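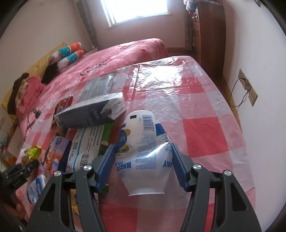

Surely nobody needs a whole article on the tablecloth, one reader wrote to me when I started this page for Rumorum. Well, I do, so let's get going!

A tablecloth is a piece of fabric or plastic sheet spread over a table. It keeps crumbs and spills off the wood, it hides scratches, and it makes a plain supper feel like an occasion (my favorite use, if I get a vote). Linen was the fancy choice in Europe for centuries, and damask – the kind with a pattern woven right into it – was for people with money. Cotton is what most of us own now.

Oilcloth came along as the kitchen version. It was cotton or linen coated with boiled linseed oil, so you could wipe it down, and it smelled a bit when new. Vinyl has mostly taken over, though people still call it oilcloth. I do too.

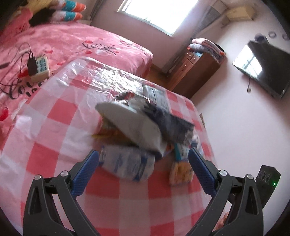
Checks only belong at picnics, according to a comment left under my older page on napkins, and I disagree completely. Checks go back a long way in home weaving, and the red and white kind has been on restaurant tables for ages. Mine stays on from May until the first frost.

Sizing is simple enough. Measure the table, then add the overhang you want, twice over, for both length and width. I like 7 inches of overhang for everyday meals and more for holidays. Round tables work the same way, using the distance across.

See also: Napkin, Place mat, Table runner.

Last edited 22/01/2021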